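Community Archives List > Projects & Show-and-Tell
3 min read

Subject: Re: Where do you even start with a family letter pile?

Khoa Vi wrote:
> We inherited my grandmother's letters, four shoeboxes of them. They run from
> the 50s to about when she moved to Grendby. My uncle wants everything
> scanned by April and I can't even tell what order they go in. Did anyone
> here start from a mess like this? Do you scan first or sort first?

Khoa, oh, I'm so glad you asked, because I finished the Võ family letters last winter and I could talk about them all day (my sister has asked me to stop). We ended up with 2000 pages, and yes, I sorted first!

The thing that saved me was leaving the dates alone to begin with. Half of ours had no year, just "Tuesday evening" or "after the rain." So I sorted by who was writing, and the handwriting made that quick. Once all of Aunt Ornel's letters were together, her own story fell into line. She mentions a new stove, then complains about the stove, then sells the stove.

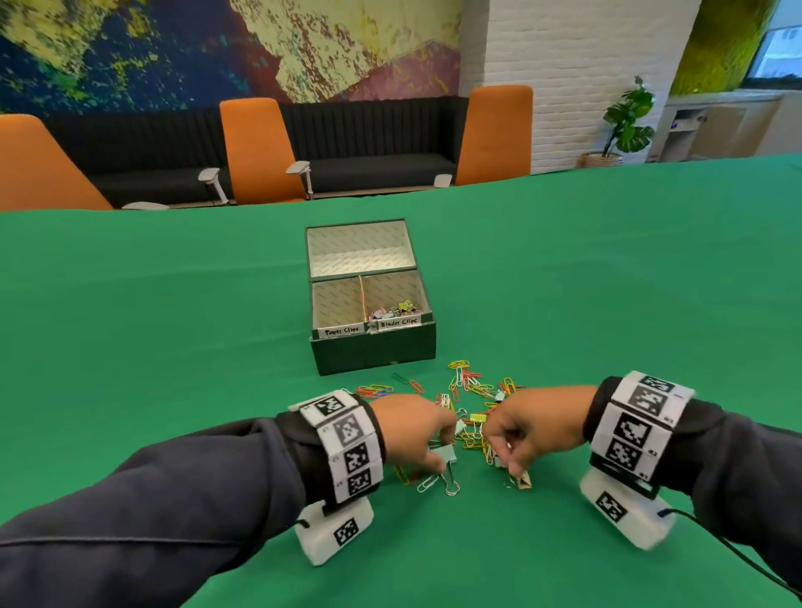 Old fasteners are the other big job, and please do it before anything goes near a scanner. Ours had rusty pins, staples, and every kind of clip, and the rust had gone right through the thin airmail paper in places. Slide a bit of stiff plastic under the staple before you lift it. You'll want somewhere to tip out the clips you're keeping for everyday paperwork, and a green cloth over the table is great for that, with the pile in front of you and the storage box farther back. I do 15 minutes of that when my eyes are too tired to read any more of my great-uncle's handwriting. None of those clips go back on the letters, though. Plain paper folders only!

For the folders I write the sender on the tab in soft pencil, then a number. That's it. I tried a fancy code with the town and the decade in it and I couldn't read my own system a month later.

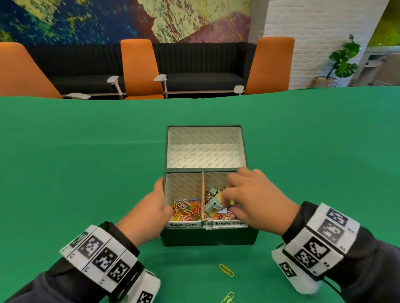

Envelopes stay with their letters, even the torn ones. I can't say this strongly enough. A postmark from Flendena gave us the year for a whole run of letters that we had down as wartime, and they were much later. If an envelope is loose and you can't match it, give it a folder of its own and come back to it. I matched 4 of mine just by the ink color, late at night, and I cheered out loud.

Things I'd do in your place, in this order:

1. Put each shoebox in its own labeled carton and take a quick phone picture of the top layer before you move anything. The way she kept them may tell you something.

2. Sort by writer, on a big table, with clean dry hands and no coffee nearby.

3. Take out the metal and make your folders. Label whatever you keep your supplies in, too, or you'll be hunting for pencils all afternoon.

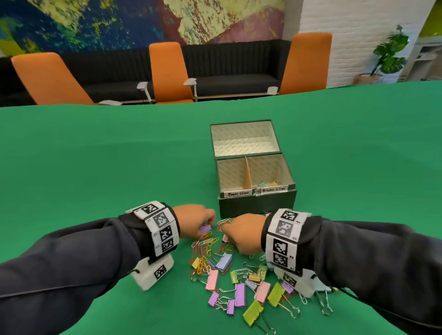 4. Scan one writer all the way through before starting the next. You get to know the voice, and you'll catch a page that's out of place just from how it reads.

As for your uncle, could you send him one writer's letters early? I did that with my cousins and they stopped asking about the deadline and started sending me names for the people in them, which was far more use.

Write back and tell us what's in the second shoebox. I really want to know!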